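Drain flies in the utility room, part two

The gel I used in June did nothing measurable. I put 225 ml of Penda down the floor drain at night, left it until morning, and flushed it with hot water. The sticky card beside the drain kept catching adults at the same rate.

Gel treats the surface it touches. Drain fly larvae live in the film on the pipe wall, and in a 2 inch pipe most of that film sits above the liquid. A thin product runs along the bottom and leaves the rest alone.

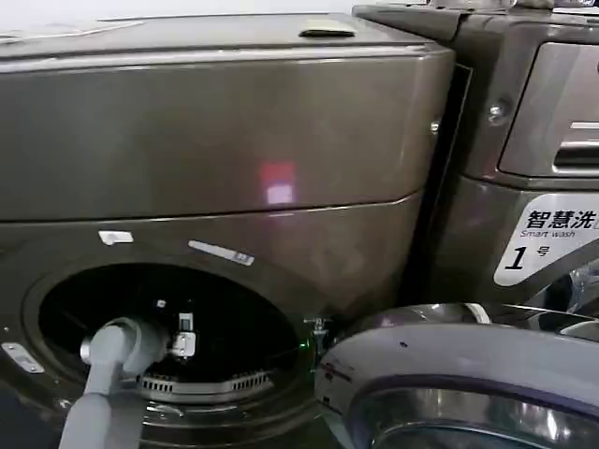
So I changed the method. I pulled the grate, scrubbed the pipe down to the trap with a stiff nylon brush, and then applied Magesa foam, which expands and coats the full bore. Two applications, four days apart. The second one is there for eggs that hatch after the first.

To confirm the source, tape a clear cup over the drain overnight - leave a small gap for air. Adults on the inside mean the drain is active. Mine was. The kitchen sink and the shower were both clean.

The next cup test is due after the second foam treatment. If it fails I will have the line scoped for a crack.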